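Single rod pusher or two-finger gripper for sorting blocks on a board?
Posted in Arms and Grippers by stoltside_lab
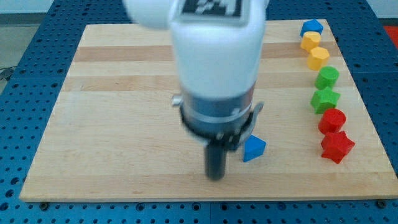 Rod end over the maple-colored board, blue prism next to it.

We are comparing end tools for a tabletop task: move colored blocks to one side of a wooden board and line them up. Right now the arm has a single black rod with a rounded tip. I ran 481 moves with it in January and 28 ended with the block turned the wrong way, mostly the triangular prism. Would a parallel gripper fix that, or should I work on the controller first?

Aven
Controller first. A round tip touches a flat face at one point, so if you push off center the block turns. Re-plan the contact point every few centimeters. We did this at Doscombe on a similar board and kept the rod. Also check your speed — we got fewer spins when we slowed down.

araya_bench
gripper. pushing is a pain

pegboard9
Depends on what you want to measure. A gripper will hold the prism straight, but star shapes are awkward in flat jaws and you need room for the fingers when blocks sit close together. If you do swap, redo the camera calibration and the tool offset before comparing numbers. I forgot the offset once and threw out up to 3000 moves.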